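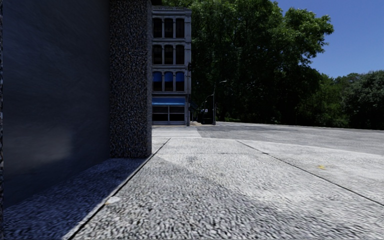
Plokinen 7'2" Review

I bought the Plokinen in June to replace a longboard I was tired of carrying down the stairs at my local beach. I'm 5'10", an intermediate surfer, and most of what I ride is waist to chest high and a little soft. The shop had the 7'2" and a shorter version in stock, and Maya Sleiman at the counter talked me into the longer one. I paid $1,183 with fins and a leash.

Shape

It's a midlength egg with a wide round nose, soft rails through the middle and a rounded pin tail. Most of the foam sits under the chest, so it paddles closer to a longboard than the length suggests. There is a light vee off the tail. The bottom is otherwise flat, with none of the channels Plondirance puts on its midlengths.

In the water

I've had 72 sessions on it so far. It gets in early, and I can be on my feet before the wave stands up. From there it wants to trim. Turns come off the back foot, and you have to move back to find them, which took me a couple of weeks to get used to. Set up as a 2+1 it holds well on a clean face. I tried it as a single fin for a while and liked the glide, but it slid out on steeper takeoffs.

Overhead surf is where it runs out of room. The nose is too flat for a late drop, and I pearled enough times that I now take my old Zomis when it gets bigger. Wind chop also knocks it around more than I expected.

Construction

Mine is the standard polyester glass job. The deck has the usual heel dents and there are 2 small pressure dings near the tail. Noboru Hattori fixed a crack by the fin box for $121, and it has stayed watertight. The leash plug is set a bit close to the stringer for my taste. The stock fins are flexy plastic. I swapped the center one for a stiffer Najjar and kept the side bites.

Who should buy it

Anyone coming down from a longboard who surfs small, average waves will get along with it. If you already ride a shortboard well, look at something with more rocker.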